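Varstead, 6/14/23

**Tondar adds 15 shades to its touch-up paint range**

Tondar, the car care firm based in Varstead, has added 15 new shades to its range of touch-up pens for stone chips and light scratches. The new colours go on sale today through the firm's website and at 29 motor factors.

Most of the additions are metallic greys, silvers and dark blues. These were the colours customers asked for most often in the firm's winter survey, which closed in December and drew 1519 replies. Two older reds that had been dropped from the range are also back.

Each pen comes with a fine brush tip at one end and a harder point at the other, for working paint into narrow scratches. A separate bottle of clear lacquer is sold alongside and is needed for all metallic shades.

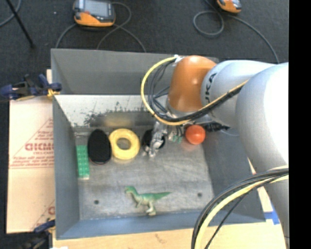

Colours are matched by the maker's paint code. On most cars the code is printed on a plate under the bonnet or inside the driver's door frame. Drivers who can't find theirs can send the registration number to Tondar, and staff will reply within 2 working days.

The pens are made at the firm's Grerkwood site, where a second filling line opened this spring. Packaging has changed too - the plastic blister pack has gone, and pens now come in a card sleeve with the instructions printed inside.

Tondar advises that the pens are meant for small marks only. Larger areas, or damage that has reached the metal and started to rust, should be looked at by a body shop.

Nistor, which handles trade orders for Tondar, will supply garages and dealers from the same date. Trade customers can order mixed boxes or single shades - the minimum order stays the same.

**Notes to editors**

Colour charts and product samples are available on request from the Tondar press office in Varstead.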